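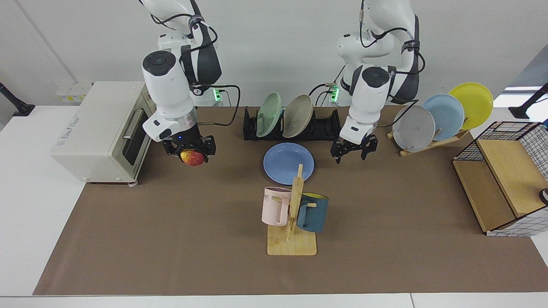

*Apple, dish rack, brown mat.*

## Fodthorpe Building Tenants' Meeting, November

Started at 6:10 p.m., ten minutes being the traditional allowance for finding chairs. Dinesh Murthy chaired and took notes, so any errors in his favor are his own.

**1. Last minutes.** Approved after one correction. The bike room was described as "tidy." It now reads "locked."

**2. Heating.** Garnivex sent its quote for the boiler service: $358, up from $238 last year. The cover letter speaks of "enhanced peace of mind." Dinesh asked what the extra $120 buys and was told that the enhanced part is the letter. Agreed to get a second quote from Turkent, who fixed the side door and only had to come back once.

**3. Shared kitchen, second floor.** The mug question again. More than 200 messages have gone round on the subject, several of them in capitals. Nair Bookkeeping proposed that each office keep its own mugs at its own desks. Third floor replied that this was tried and that the mugs drifted back by lunch. A small wooden mug tree, with pegs for hanging, was put forward as a model, and the teal mug with the yellow inside was admired by both sides, the first point of agreement since spring. Motion to buy one per floor passed, 5 votes to 2. Whether a mug left in the sink belongs to the building was put off to January.

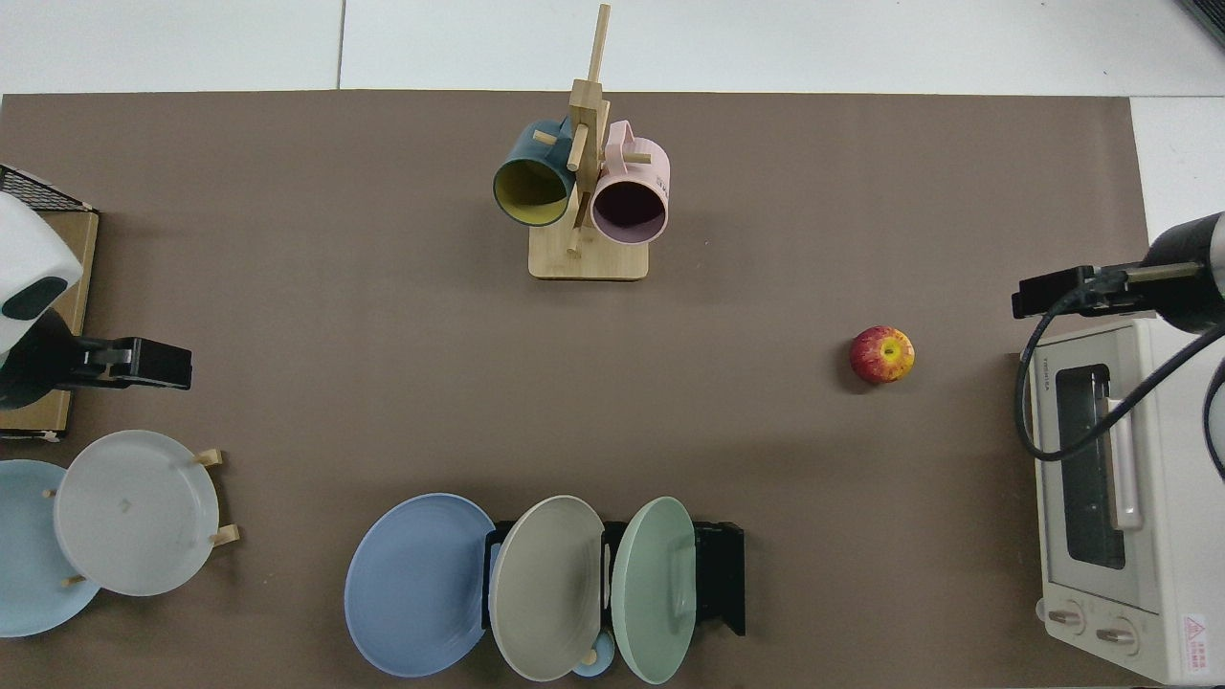 **4. Front door code.** The code will change at the end of the month. Tenants are asked not to write the new one on the wall next to the keypad, even in pencil. The snack budget was raised under this item for reasons the chair couldn't follow. Third floor wants fruit in place of cookies. One red-and-yellow apple does look respectable on a brown mat, but the cookie party held firm and the budget stays as it is.

**5. Parking.** The space by the dumpsters is still nobody's. Two tenants claimed it and neither would describe it as a good space.

**Actions**
- Dinesh: call Turkent about the boiler
- Nair Bookkeeping: price mug trees
- Third floor: return the stapler

Closed at 7:25 p.m. Next meeting in January, same room, bring a chair if you have one you like.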